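Call for Participants: Winter Memory and Conversation Circle
Evening and weekend places open for the new season

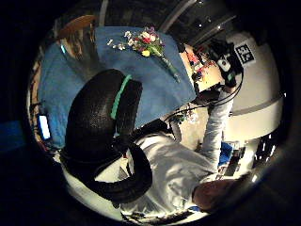 Mindlow Community Studies, Listening and Aging Team

Posted December 6, 2018

We are looking for people aged 60 and over, and for a smaller number of their grown children, nieces, nephews, neighbors and friends, to join a winter of recorded conversations about everyday life in the Basteck neighborhood. If you grew up here, or moved here for a job at the old bottling works and somehow never left, or came to be near family and are still working out which bus goes where, we would love to hear from you.

The idea is a simple one and it has been going on in one form or another for quite a few winters. Two people sit down together for an hour or so with a pot of coffee and talk. One of them is usually older and the other is usually younger, though we have had sisters, and a pair of men who had delivered mail on neighboring routes for years and had hardly exchanged a word. We record the talk, with your permission, and then we type it up, and you get a copy to read and mark up before anybody else sees it. What we are studying is how people tell stories about ordinary things (cooking, getting to work, the first apartment, what the street sounded like in the summer) and how those stories shift when the listener is a stranger and when the listener is someone they have known for years.

You do not need to have led an exciting life. Please don't write to us to say that you have nothing interesting to tell, as so many people do! Some of the loveliest recordings we have are about laundry, or a landlord, or a dog that belonged to the whole block. One of last winter's went on for most of an afternoon about how to get a piano up a back staircase, and we only stopped when the coffee ran out.

Who can take part

You should be 60 or older, or be coming along as the partner of someone who is. You should live in Basteck now or have lived here for at least 13 years at some point in your life. The years do not need to be in a row. You should be comfortable talking in English, Romanian or Hindi, and if you switch between them in the middle of a sentence, that is perfectly fine with us. We have room for 94 people this season, and we will keep a waiting list after that.

If you would like to take part but have no partner in mind, tell us a little about yourself when you sign up and we will match you with someone. People worry about this more than they need to. If the match is not a comfortable one, a word to either of us is enough and we will find you somebody else.

Hearing aids, wheelchairs, walkers and oxygen are all welcome. If sitting for an hour is hard on your back, we can split the conversation over two visits or stop as often as you like to stretch. We also have a couple of softer chairs with arms, which you should ask for ahead of time as they tend to be spoken for.

What you would be doing

You would come to three sessions between now and the end of the season. The first is a short get-acquainted visit where we go over the consent form, show you the recorder and answer questions. The second is the conversation itself. The third is a reading visit, usually a couple of weeks later, when you go through your typed pages with one of us and tell us what to fix, what to take out and what you wish you had said. Names of other people can be changed or removed altogether, and many participants do choose to do this.

Bring a photograph, a recipe card, a letter or any small thing from home to start the talk off, if you like. It goes home with you the same day. If you would prefer not to bring anything, we keep a box of old neighborhood postcards and bus maps that does the job very nicely.

We meet in the upstairs rooms at the Gautam Building, next to the pharmacy. There is an elevator, but it is slow and it makes a noise like a cow, so please don't be alarmed. Parking is behind the building and the entrance on that side has a ramp. Weekday sessions are in the late afternoon and early evening, and there are Saturday morning places too, which fill up first.

Thanks and expenses

Each participant receives $130 for completing all three sessions, paid by check at the reading visit. If you decide to stop after the second session you will still receive part of this, and you do not need to give us a reason. We can also pay back bus or taxi fares up to $200 over the season for people coming from farther away, so do hang on to your receipts. An envelope by the door is the best system we have found.

Your recordings

The recordings are kept by our team and used for research and teaching. If you agree to it separately, a copy can also go into the Rivix listening shelf at the library, where anyone can sit down with a pair of headphones and hear it. You can say yes to the study and no to the shelf. You can also change your mind about the shelf later on.

How to sign up

Stop by the front desk in the Gautam Building and ask for a yellow sign-up card, or have a family member pick one up for you. Fill in as much as you can and leave the rest. Aurelia Bratu looks after the matching and the schedule, and she will call you back herself, generally within the week. Please write down a phone number that you really do answer and the times of day when you don't mind it ringing.

Questions about privacy, consent or how the recordings are used should go to Harsh Uniyal, who leads the study and is happy to talk things over in English or Hindi before you decide anything. He is at the Gautam Building most afternoons.

Cards will be accepted until the end of December. If you took part in an earlier winter you are welcome to apply again with a new partner, but first-time participants will be placed ahead of you.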